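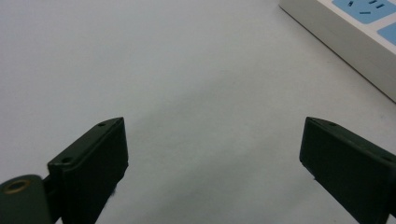 Home Electrical Basics
Handout 3: Circuits, loads and what the panel tells you

Reading before class: chapter 4, up to the section on grounding. Bring a calculator and, if you have one, a copy of the panel directory from your own home.

1. Review from last week

Voltage is the push, current is the flow, and power is the rate at which energy is used. The three are tied together by one formula:

watts = volts x amps

We will use 120 volts for ordinary household circuits in all the problems. Real voltage at the outlet varies a little over the day. Ignore this for now.

2. What a branch circuit is

A branch circuit starts at a breaker in the panel and runs out to a group of outlets, lights or both. Everything on it shares the same wire and the same breaker. In older houses one circuit may cover two bedrooms and a hallway, and the grouping often makes little sense from the floor plan. The only sure way to learn what is on a circuit is to switch the breaker off and check what goes dead.

A 15-amp breaker at 120 volts allows 1,800 watts. A 20-amp breaker allows 2,400 watts. For a load that stays on three hours or more, plan on no more than 80 percent of the breaker rating. That gives 1,440 watts and 1,920 watts.

3. Adding up a load

List everything that may run at the same time and add the watts. The figure you want is on the rating label, usually on the bottom or back. If the label gives amps only, multiply by the voltage.

Worked problem: The Cleston Street apartment has a living room on one 15-amp circuit. The tenant runs a space heater on its low setting (715 watts), a television and speakers (402 watts together), a floor lamp (24 watts) and a router with its adapter (32 watts).

715 + 402 + 24 + 32 = 1,173 watts
1,173 / 120 = 9.8 amps

The circuit carries this without trouble, even as a continuous load. Now turn the heater to its high setting, 1,500 watts. The total is 1,958 watts, or 16.3 amps, and the circuit is overloaded. The breaker may not trip right away. A small overload can run for several minutes or longer before it does, and the wire is warming the whole time.

4. Adding outlets does not add capacity 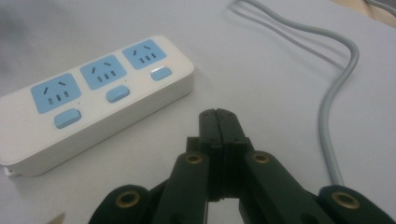
The limit is set by the breaker and the wire in the wall, and it stays the same however many places there are to plug in. Extension cords have their own limit as well, which depends on wire gauge and length. A thin cord can overheat well below the point where the breaker trips. Heaters, air conditioners and microwaves should go straight into a wall outlet. Do not plug one strip into another, and do not run cords under rugs.

5. Terms to know

Overload – more current than the circuit is rated for.
Short circuit – hot touches neutral or ground with almost no resistance. Current jumps and the breaker trips at once.
Ground fault – current leaves the circuit by an unintended path, which may be a person.
Nuisance trip – a breaker opens with no real fault behind it. Rule out the first three before using this term.

6. Homework, due Sunday by 9 p.m.

Pick one room. Find its breaker, write down the rating, and list the watts of everything plugged in. Work out the total and compare it with the 80 percent figure. Show your steps. Do not take the cover off the panel.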